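# Chapter 11: Color and the Things We See Through It

Hold a piece of yellow candy wrapper up to one eye and look at a white wall. The wall turns yellow. Now look at something blue, maybe a pair of jeans. They go dark and muddy, almost black. You haven't changed the jeans, and you haven't changed the lamp in the room. All you did was put a thin sheet of plastic in the path of the light — and half the colors in the world moved!

I have taught this chapter many times and it is still my favorite one to start, because the whole lab fits in a kitchen drawer. Bottles, wrappers, sunglasses, a glass of iced tea: each one is a little machine for sorting light, and once you start noticing them it's very hard to stop.

## What you will need to remember

In Chapter 2 we treated white light as a mixture. A prism spreads it out, and we gave the colors in the spread their wavelengths. Red light near 653 nanometers sits toward the long end, and violet sits at the short end. Keep that picture in your head, as we'll be taking pieces out of the mixture from here on.

We'll use three words over and over:

- **Transmit**: light passes through the material and comes out the other side.
- **Absorb**: light goes in and its energy stays there, mostly as a tiny bit of warmth.
- **Scatter**: light gets bounced off in many directions, so the view behind goes soft.

A clean window transmits nearly everything. A brick absorbs or reflects it all, and you can't see through it. Most of the interesting stuff lives in between, and we call it **translucent**.

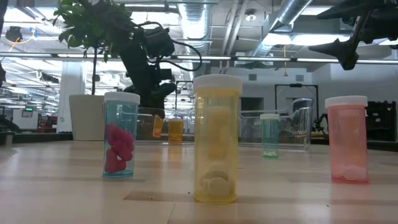
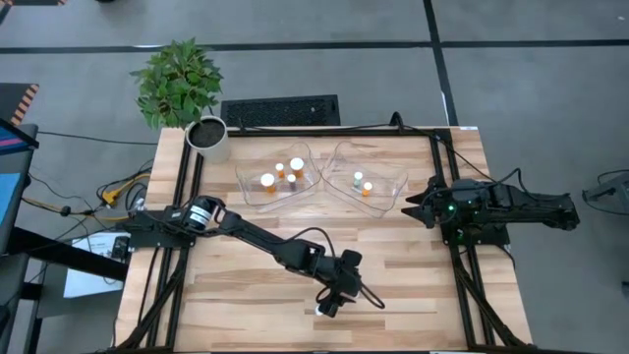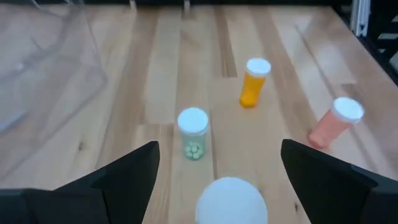 **Figure 11.2** Three views of a light wood tabletop. In the first, pale discs can be seen through the wall of the tall yellow bottle; in the third, small light-green pills show through green plastic.

## Two trips through the wall

Think about a white tablet inside a tinted bottle. Light from the room has to pass in through the plastic, bounce off the tablet, and pass out through the plastic again before it reaches you. That's two trips, and the plastic takes its share each time. Suppose a yellow wall lets through half of the blue light that hits it. After the second trip only a quarter is left. The yellow you see on the tablet is therefore deeper than the yellow of a single layer of the same plastic held up to a lamp.

So what color is the tablet, really? Daranee Kaewsai, who read an early draft of this chapter, wrote in the margin, "Take the lid off!" She's right, of course. With only the view through the wall, a white tablet and a pale yellow one can look just the same, and we'll need a second measurement to tell them apart. Section 11.3 shows how to do it with a cheap flashlight and a sheet of paper.

## Try it before you read on

Find two clear drinking glasses. Fill one with water and the other with weak tea, and set them on white paper near a window or a lamp. Look at the patch of paper beside each glass — the light that came through the tea has carried some color with it.

Now slide the glasses together so that you look through both, one behind the other. Write down what you expect if you swap their order, and then swap them. Keep your notes, including any wrong guesses. Problem 2 at the end of the chapter begins with them.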